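Holst workshop opens its gripper build to members

The Holst shared workshop will open its hand-held gripper project to all members from April. The build began at a kitchen table in Follau and moved to the workshop when it outgrew the room.

Each set has two grippers, held one in each hand. Members will work in groups of four, sorting household items into cardboard boxes — jars, bottles, hair clips, soft toys — and noting which shapes and colours give trouble. The notes will go towards Ostari, a home-built tidying arm due on the bench in its second version later this year.

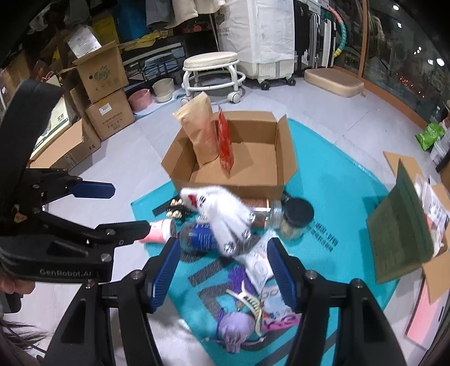

DIRNECK, 5/4/18 — Blue ridged finger pads are fitted to the grippers. Sessions run for two hours and places are limited to five groups. Members can book at the workshop's front desk.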